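Caltora Household Reuse Project
Progress report to the Vutier Fund
Monday, February 19, 2024
Prepared by Alina Rusu

Where we are

We're just past the halfway point of the grant, and I'm very glad to be writing this one, as the autumn was slow and the winter has been anything but! When I last reported, in October, the sorting room had shelves on one wall, a borrowed table and a great deal of stuff in carrier bags. Since then the shelves have gone up on the other two walls, the table is our own, and the carrier bags have been banned from everywhere except the porch.

For anyone on the board who hasn't read the earlier report, the project takes in small household things that charity shops tend to turn away (odd cups, brushes, hand tools, plastic bits for the kitchen and garden), checks them, and makes them up into starter boxes for people moving into an empty flat. Your grant pays for the room, the bins, the shelving and two part-time wages.

Starter boxes

We have sent out 56 boxes, against a target of 80 for the full year. I expect us to reach 80 before the summer, and I'd like to talk to you about what we do after that. The boxes go out through the housing office at Ursu Street, who tell us a little about each household (how many people, any small children, whether there's an oven or just a ring), and we adjust what goes in.

The contents have settled down nicely. Every box has something to drink from, something to clean with and something to measure or mend with, and then a handful of things that are just pleasant to have. We argued quite hard over that last group in the autumn. I was for it, Gheorghița was against it on grounds of space, and we tried it both ways for a month. The housing office asked us to keep it, so it stays.

The sorting bins

The biggest change to how we work has been giving up on sorting straight from the bag to the shelf. Things now go first into one of the big grey bins, all mixed together, a small number at a time, and are taken out one by one and given a place. It sounds like an extra step and I was doubtful, but it has made the whole job calmer. With only a few things in the bin you can see each of them properly, and you stop missing the small items that used to end up under everything else.

A typical load is a real jumble: a yellow tape measure next to a light purple plastic thing with a base like a flower, a brush with black bristles, a blue plastic cup lying on its side well away from the rest. Four different shelves, or three if the purple one goes in with the kitchen odds and ends, where I would put it.
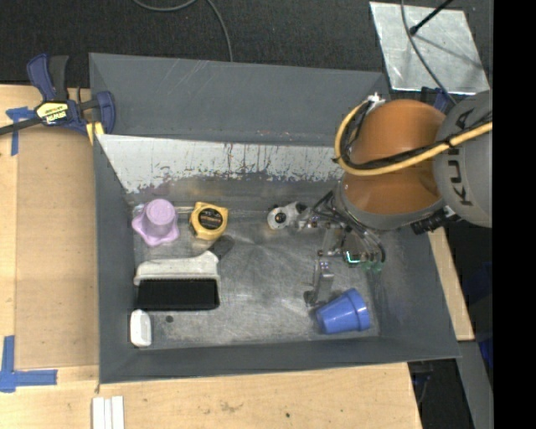 Gheorghița Rusu would like it noted that the brushes are still the weak point. Her view is that they should never share a bin with anything people drink from, washed or unwashed, and that a second bin kept for cleaning things would settle the matter in an afternoon. She has also asked for the cups to be stored by width and not by colour, as the colour system looks lovely and means that nothing stacks.

I agree about the brushes, and we'll have the second bin in use by the time you read this. The cups are still under discussion. The blue shelf is the first thing visitors admire when they come in, and I'm not ready to lose it.

We bought the bins second-hand and they look it, scuffs and scratches all over, but they are sturdy and easy to wipe out. I would choose them again over the new plastic crates we priced up at the start, which bowed in the middle as soon as you put tools in them.

What goes on which shelf

The shelf labels have been redone since October. The first set were too clever, with headings such as "preparation" and "upkeep", and people stood in front of them wondering where a funnel went. The new ones use plain words:

Cups and mugs
Plates and bowls
Kitchen bits
Brushes and cloths
Measuring and mending
Pots for plants
Don't know

"Don't know" has been a great success. Anything may sit there until the end of the week, when we go through it together over tea and make up our minds. It saves an awful lot of standing about. We have had some lively sessions over what counts as a plant pot and what counts as a beaker, and the rule we've come to is that a hole in the bottom decides it.

Tape measures deserve a mention, as I had underestimated them badly. They are the thing people ask for by name when they come back to the housing office, for curtains mostly, and for working out whether a donated sofa will get up the stairs. We started with one in every third box. They now go in every box, and when donations run low we buy them from the small purchases line.

Room and equipment

The lease with Movus Yard has been renewed on the same terms. We've had the light over the sink replaced and a rail put up by the door for coats, which used to live on the packing table. The pale wooden tabletops have been sanded and oiled, and they are a pleasure to work on now.

Still to do: the draught under the yard door, and a proper place for flattened cardboard. Box storage takes up far more floor than I allowed for in the original plan, and I'm looking at having the empties delivered in batches of 20 so that they don't arrive all at once.

Money

Spending is in line with the budget you approved. Shelving came in under, thanks to a closing-down sale, and I'd like your permission to move the difference into small purchases to cover tape measures, washing-up brushes and tea towels. Those three are what we run short of most often, and the donated tea towels are rarely fit to pass on.

Next steps

The second bin comes first, then a stocktake of the mending shelf. After that we would like to try a smaller box for people in single rooms, with 6 items in it, chosen with the housing office. Gheorghița has already drawn up a list and I have already quarrelled with it, so it's well under way!

We'd be delighted to have any of you visit. Thursday mornings are best, when the packing is being done and there are usually biscuits.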